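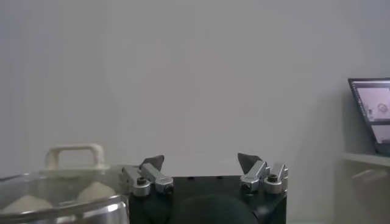
La olla de acero con su tapa de cristal y dos bollitos dentro.

Foro Clelier > Cocina > Masas y vapor
Tema: Bollitos al vapor en olla normal, ¡me he enganchado!

Layug
18 de agosto de 2023
¡Hola a todos! Llevo desde mayo probando masas para pan al vapor y por fin tengo una receta que repito sin miedo. Para una tanda pequeña uso 745 g de harina floja, 11 g de levadura seca, leche tibia hasta que la masa deje de pegarse y un chorrito de aceite. La tapa de cristal me tiene encantada, ¡poder vigilar los bollos sin abrir es una maravilla! Y el asa en arco, color crema, se agarra estupendamente con el guante puesto.

Gredeo
¿745 g una tanda pequeña? Jajaja, en mi casa con eso desayunamos tres días. Qué buena pinta, oye. ¿Cuánto tiempo de vapor les das?

Layug
Somos muchos y comemos mucho :) Los hago por turnos, fuego medio, 11 minutos. Apago y espero 3 más con la tapa puesta.

Ukeo
Me encanta el hilo, pero con la tapa de cristal no estoy de acuerdo. A mí me gotea encima y los bollos salen con manchas. Desde que uso vaporera de bambú, ni una.

Gredeo
Ukeo, envuelve la tapa en un paño fino y se acabó el goteo. Las puntas bien atadas arriba, lejos del fuego.

Ukeo
Ya, pero entonces no ves nada y adiós a la gracia del cristal, ¿no?

Layug
¡Ahí me has pillado! Yo la dejo sin paño y bajo el fuego en cuanto hierve. Alguna gota cae, pero me compensa. El bambú lo tuve y se me enmoheció.

Ukeo
Eso es guardarlo húmedo. Al aire un día entero y dura años.

Clara_de_huevo
¿Y el levado? Con este calor la masa se me desmadra.

Layug
Ahora en verano, 30 minutos ya formados y a la olla. Si los ves muy hinchados, adelántalos. ¡Y deja sitio entre ellos, que crecen un montón!

Clara_de_huevo
Genial, esta noche amaso. ¿Admiten relleno dulce?

Gredeo
Con crema de judía roja están de vicio. Cierra bien el pliegue y ponlo hacia abajo.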